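2020-07-27

Seat belts, mostly. And the nose gear, again.

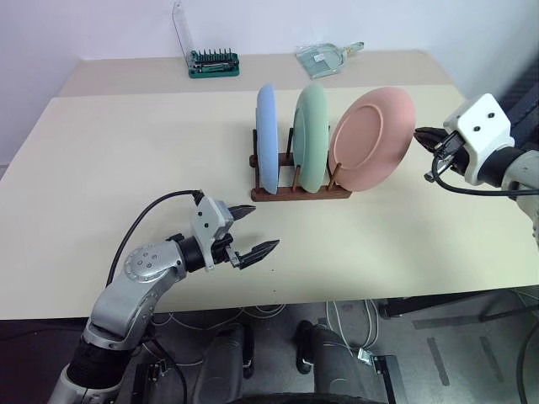 Plates in the rack: blue, green, pink.

Up before six. Wanted to get two hours on the glider before the heat came into the shed, got maybe one. Phone kept going. Ihor wanting to know if the canopy bolts were metric (they are not, I told him in the spring) and then Slavica about the hangar key.

So. Rear seat pan is out. Took longer than the front one, one screw seized solid, had to drill it and naturally the bit wandered. Small scar on the flange, will dress it with a file and not think about it. Under the pan a mess of old dust, a pencil stub, and a washer I'm pretty sure is not from this aircraft at all. Kept the pencil.

Control rods look good. Bit of surface rust on the rear bellcrank bracket, came off with a rag and oil. Dragica says strip it anyway and prime it while it's out in the open. She's right, I just don't want to. Will do it tommorow.

Belts. The Grurex set finally arrived, in a box big enough for a bicycle. Shoulder straps are the wrong length by a hand's width. Wrote to them, no answer yet. The lap straps fit nicely, and the color is closer to the old webbing than I expected -- a sort of dull olive, not the shiny gray they had on the web page. Still undecided on keeping the original buckles. They're heavy and ugly and I like them very much.

Nose gear skid. Ash or plywood, the argument that will outlive me. Old Pavlović drawing calls for ash, 15 mm at the front tapering back, and then somebody wrote over it in ballpoint and I can't read a word. Vesela thinks the note is about a rubber block they swapped in later. Could be. She's going to ask at Braneck, where they had a sister ship up in the rafters for years. If it's still there I'd drive over just to look underneath it.

Logbook. Went through the middle part while eating lunch, bread and cheese, standing up. 3368 launches by the last proper entry, then a gap, then a few pages in a different hand with no totals. I-hsuan is going to scan all of it for me. Must not get oil on the pages. Already got oil on one page.

Found the Fulalov flight too! Five hours and a bit, in November of all months. Wave, must have been. No remark next to it except "cold feet". I read that to Slavica over the phone and she laughed so hard she had to put it down.

Afternoon too hot for glue so just cleaned up. Sorted hardware into jars, labeled the jars, ran out of labels. 41 jars now and I still couldn't find a single cotter pin the right size. Swept. Airspeed indicator is back on the bench, needle sticks at 76 if you blow in the tube gently and then jumps. Not opening that one myself, learned my lesson on the altimeter.

Rain about nine, short and loud. Roof held except by the door. Moved the rudder.

For tomorow: primer, sandpaper, labels, cotter pins, call Grurex if they haven't written. Ask Dragica for her good file back -- no wait, it's her file. Ask to borrow it again.

Back hurts. Bed.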